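ok so I finally went to see the wagon at Pandutton. the one I've been refreshing the listing for since, like, the start of April

it's a Sestero, the long one, factory dark green. previous owner had the whole thing wrapped in matte gray and then peeled it, and you can tell in the door jambs. little gray slivers everywhere!!

someone also swapped the wheels for a set of Gál five-spokes, which I love, but they rub at full lock. the guy selling it said "just don't turn that hard" lol. sir I have to park this thing

price: he wanted 500 more than the ad said because of the wheels. the wheels that rub
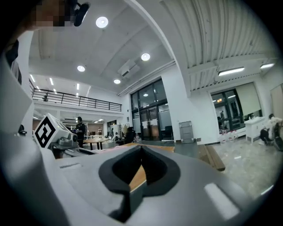 anyway I drove it out to Tokby and back, 66 miles, mostly highway. super quiet. seats are great. the stereo is some aftermarket unit that forgets your station every time you shut the car off

2 keys, full service folder, and the last receipt in there is 1,901 for a timing belt and water pump, dated 29/04/2009. so that belt was done, good, but then there's nothing after it for brakes and the pedal felt kinda long to me

asked him about the tint on the back windows and whether it's legal here. he said nobody's ever stopped him. great, thanks

I'm leaning yes if he comes back down to the ad price and keeps the Gáls. I'd put stock wheels on it and leave the green alone, maybe black out the chrome around the windows (or is that overdone now? tell me)

also if anyone's gotten wrap glue out of door jambs without wrecking the paint, please reply, I've read like ten different answers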